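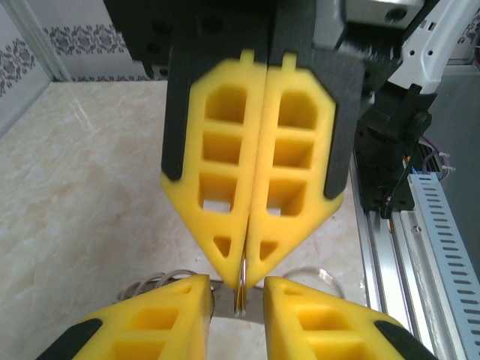

gold loop, yellow fingers

Thread: Is Tzavaras finished as party leader or not

marlpit41
OK so the Junley result. Lost a seat we've held forever by 539 votes and the leadership response is a two paragraph statement put out at 11 at night. Two paragraphs! Not one word about the bus money, which is all anyone talked about on the doors. I give Tzavaras until February. Discuss.

ferrybank
Until February is generous. The whips can't hold the back row as it is. Did you see the vote on the Ondari contract? 3 of our own walked out before the division and there was no discipline, no letter, nothing. You can't run a group like that.

quietcarriage
Walked out or had a train to catch? Genuine question. I read two versions of it.

ferrybank
Walked out. One of them posted about it the same night then deleted it.

oldtostbridge
I'll say what I said in the other thread. Byelections in the middle of a term are a moan. Turnout was on the floor. Same thing happened in Tostbridge last time round and we took it back with a bigger majority then before. People were calling for a new leader that week too.

marlpit41
Tostbridge had a good candidate. Junley had a guy who couldn't say which ward the hospital was in.

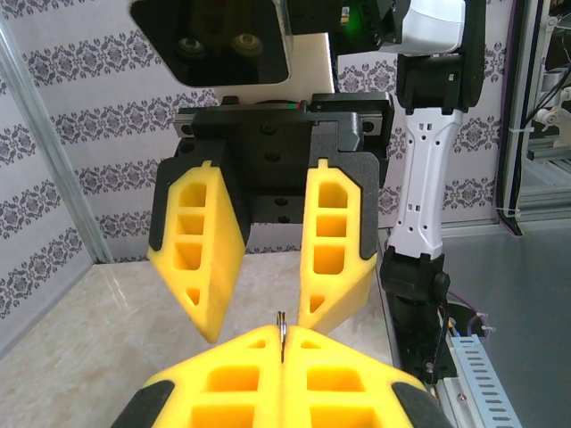 And who picked him? Head office. Local members had a shortlist of their own and it got binned with no explanation. I was at the meeting, 103 people in a room set up for half that, and the regional office sent somebody who read from a sheet and left before questions. You do that to people and then act surprised when they won't deliver leaflets in the rain.

saltmarsh_k
This is the bit that gets me. Members can live with losing. What they can't stand is being told it was their fault for not knocking enough doors

oldtostbridge
Fine, the selection was a mess, agreed. Still doesn't mean you change leader. Change to who? Name one person who could get the numbers tomorrow. I'll wait.

ferrybank
Doesn't need to be tomorrow. Rules say 41 signatures to force a ballot. I hear they're most of the way there.

quietcarriage
You heard that in the spring as well.

ferrybank
And in the spring it was true, then half of them got offered jobs. Look at who got junior posts in the reshuffle and tell me that's a coincidence.

quietcarriage
I mean yes that's how reshuffles work. Every leader since forever has done it.

marlpit41
Not a defense though is it

quietcarriage
Wasn't meant as one. I voted for Tzavaras and I'd probably do it again over the alternatives. But the Ondari thing needs a proper answer. Signed off in recess, published late, costs blacked out on half the pages. If the other side did that we'd be screaming.

saltmarsh_k
Agree w this. Publish the costs, say sorry to Junley, let local members pick there own candidates. Do that and most of the noise stops by conference.

oldtostbridge
Half of that I'd sign up to. The sorry I'm not sure about. Looks weak.

saltmarsh_k
Weaker than an 11pm statement?

marlpit41
lol. Anyway group meeting is at 6, will post if I hear anything. Somebody said the chair might not even let Junley on the agenda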